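Call for participants: home kitchen robot build, people needed to record everyday tasks

Pestham Shared Workshop, project Cloneo
Contact: Catriona Baxter
Reply before 20th October

We are a small group building a two-arm kitchen robot in the shared workshop in Pestham. The project has the name Cloneo. The arms are our own design, the joints are printed in the workshop, and the control boards come from an older machine which Gaétan Hiebert took apart last winter. The robot can already lift a cup and put it down again. Now we want it to learn small kitchen work from people, and for this we are looking for participants.

What you would do

You do normal kitchen tasks at home while you wear a light camera on your head. You make breakfast, you lay slices on a tray, you put food into a container and close it, you wipe the counter. Each recording is short, between one task and the next you can rest. We do not ask you to be fast or to cook well. We ask you to work as you always work, with both hands, and to look at what your hands are doing.

Before the first session Catriona comes to your kitchen or calls you, as you prefer. She explains how to wear the camera and how to start and stop it. The camera and the head strap belong to the workshop and must be returned at the end.

Who we are looking for

We have place for 9 participants. You should:

- be 18 or older
- have a kitchen where you can work without interruption during a session
- be able to do six sessions before the robot trials start
- agree that the recordings are used for training our robot

Experience with robots is not necessary. We would be glad to have some left-handed people, as until now almost all our recordings were made by right-handed ones. People who cook with limited grip or with one hand are also very welcome, please write this in your message so we can plan the tasks together with you.

What you receive

Each participant receives 100 dollars after the third session and the same sum again after the sixth. If you must stop earlier, you are paid for the sessions you have done. You may also come to the workshop and see the arms try your own tasks, and you can use the printers there for a small project, with material paid by us.

About the build

The robot stands on a wheeled base which we call Kavmont. It was first made to carry a drill press, so it is heavy and does not tip. The two arms are mounted on a steel post in the middle. The gripper is named Zheng, after the street where we bought the motors. It has soft pads and closes slowly. In September we changed the pads for thinner ones, and since then it holds flat things better, but it still has difficulty with things that bend or break.

Bread is at the moment our most difficult subject, and most of the first sessions will be made with it. A slice is light, it has a hard edge and a soft middle, and a gripper which presses too much leaves a hole in it. 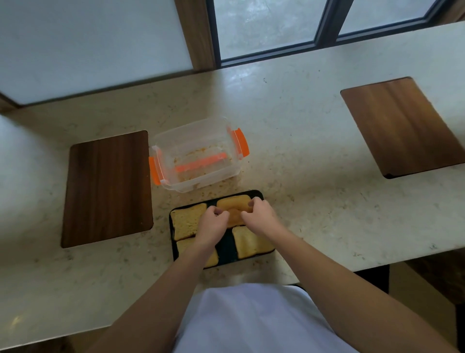

Toast on a tray is the task we give to every new participant, and the arms will have to repeat it in the trials. Four slices must be laid on one small tray, and the last ones are the hard part, as the others are already in the way. Look how both hands go to the same slice in the upper right, the fingers of one pinching toward its edge while the other presses on top. Our software still moves one arm and lets the second wait, so this is the kind of moment we need many times and from different people. Crumbs on the counter are welcome, you do not have to clean before you record. We would like to reach 300 recordings of this task before we let the arms try it alone.

Privacy

Please remove letters, medicine and family photos from the counter before you start. If another person speaks or comes into view, tell us and we delete this recording. The files stay on a computer in the workshop. You can ask us to delete all your recordings until the training begins, and you do not have to give a reason.

How to apply

Send a short message to Catriona Baxter through the contact form of the workshop. Write your name, which hand you use more, when you are usually at home, and one thing you cook often. Technical questions about the arms go to Gaétan Hiebert by the same form. We answer every message, also when all the places are taken.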